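Tuesday Tips: Keeping a Small Work Table Clean and Clear
January
By the Plinton Home Notes desk

I do everything at one table. Mending, gluing, sorting the mail, taking the back off the radio when it starts to buzz. For years it was a sticky mess with one clear corner the size of a dinner plate, and I kept telling myself I needed a bigger table. What I needed was a cloth, a spray bottle and a bit of a routine!
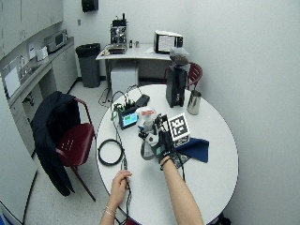
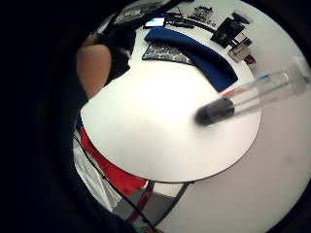

What gets old glue off a white tabletop without scratching it?

Warm soapy water and patience. Lay a wet cloth over the spot for 7 minutes, then push at the edge of the glue with an old plastic card held nearly flat. If it's the stubborn kind, dab on a little rubbing alcohol (I use the 70 percent stuff from the drugstore) and wait a minute before you try the card again. Test it somewhere hidden first, especially on paint or varnish, and keep the alcohol well away from candles and the stove. Please don't reach for the green scouring pad. I did that on my mother's old kitchen table and the dull patch is still there, right where everybody puts their coffee.

Now, cloths. I keep 4 going at a time and they're all dark, so a tea stain doesn't make me throw out a perfectly good one. One is for water, one is for polish, and the other two are usually in the wash. Skip the fabric softener when you launder them, it leaves a coating and then they just push the water from one side of the table to the other.

Cords are my other headache. I used to let them trail all over the place and about once a week I'd catch one with my elbow and send a cup flying. Old hair ties are great for this! Wrap one twice around the coiled cord and hang it on a hook under the table. Bread bag clips work too, and you can write on them with a marker so you know which plug belongs to the lamp before you pull it.

Small screws go in a muffin tin, in the order they came out. I learned this from a repair evening at the Prokopenko hardware store, after I'd put a toaster back together and had three screws left over. (It did toast. I gave it away as scrap anyway, I didn't trust it.)

Last thing, spray bottles. If yours has stopped spraying, pull the nozzle off and soak it in warm vinegar for half an hour, then pump plain water through until the smell goes. Label the bottle every time you refill it, and never put a new cleaner in on top of an old one. Rinse it out first, even if it's only a drop.

Next week I'm doing wobbly chair legs, so send me your questions.

Contact | Copyright Plinton Home Notes | Back to top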